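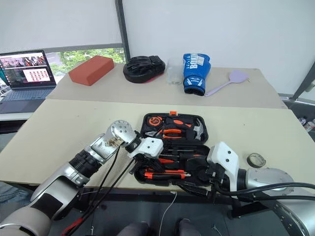 # Free Blood Pressure Evenings Come to Tesville in July

May 28, 2019

If you've been meaning to have your blood pressure looked at and keep putting it off (and plenty of us do!), the Deston Health Center in Tesville would love to see you this summer. The center is opening its doors for four free evening sessions in July, with blood pressure checks, a chat with a nurse and a little something to eat.

The evenings are the idea of Kenna McIver, the center's head nurse, who spent much of the winter hearing patients say they simply couldn't get away from work during the day. "People come in at the end of a long week, all wound up, and say sorry for not coming sooner," she said. "They don't need to be sorry. We needed to be open later."

Each check takes ten minutes, and that includes the time you spend sitting quietly in a chair first, with your feet flat on the floor and no talking, which Kenna admits is the hardest part for some of her regulars. You'll go home with your numbers written on a card, and if they look high the nurse will help you set up a visit with a doctor.

Catarina Caldeira and her father, Valter, will be in the kitchen, cooking bean soup and baked fish with lemon, herbs and garlic in place of most of the salt. Valter cut back on salt two years ago and says he complained the whole first month. Now he finds canned soup too salty to finish, and he is very happy to tell you all about it while you eat.

You don't need an appointment or insurance, and family members are welcome to come along. If you take any medicines, please bring a list of them. Dates will be posted at the front desk and at the Tesville library, and Deolinda Neves at the front desk can answer questions in English or Portuguese.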